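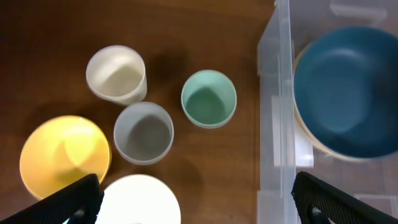

The Lurnwood soup suppers are now in their second season, and we're delighted with how they're going! Your grant has paid for 2,943 servings since August, split between the hall in Lurnwood and the newer site in Emon. Guests sit down to a proper meal at both places, with small cups and wide round bowls on a wooden table, and plenty of them stay on to talk long after the soup is gone. Emon started slowly, then picked up once we moved serving time to half past five so people could come straight off the bus.

The Skillwood kitchen course has grown out of the suppers. It runs for two hours before each meal, and people from 42 households have signed up so far. They learn stock, knife work and how to stretch a bag of dried beans (the barley and squash soup has been the big hit this winter). Bread is still our weak spot. The Emon oven heats unevenly, so we've been baking everything in Lurnwood and driving it over.

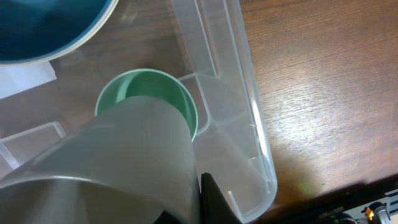 Will the grant last through the season? We expect it to, with $400 left over that we'd like to put toward repairing the Emon oven.

Vegetable prices went up after the holidays, onions and carrots especially, but the Daza growers have let us take their oddly shaped produce at a lower rate. We've signed up with them again for spring and will be getting leeks too, which has everyone in the kitchen excited.

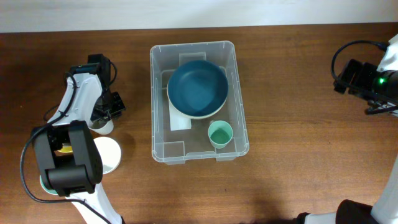 One guest in Emon told us that the evening meal was welcome but what she really wanted was the recipes, in large print, to take home. We loved that idea. The first set goes to the printer next week, and we'll mail you a copy with the spring accounts.

Lurnwood Soup Suppers
18/02/2024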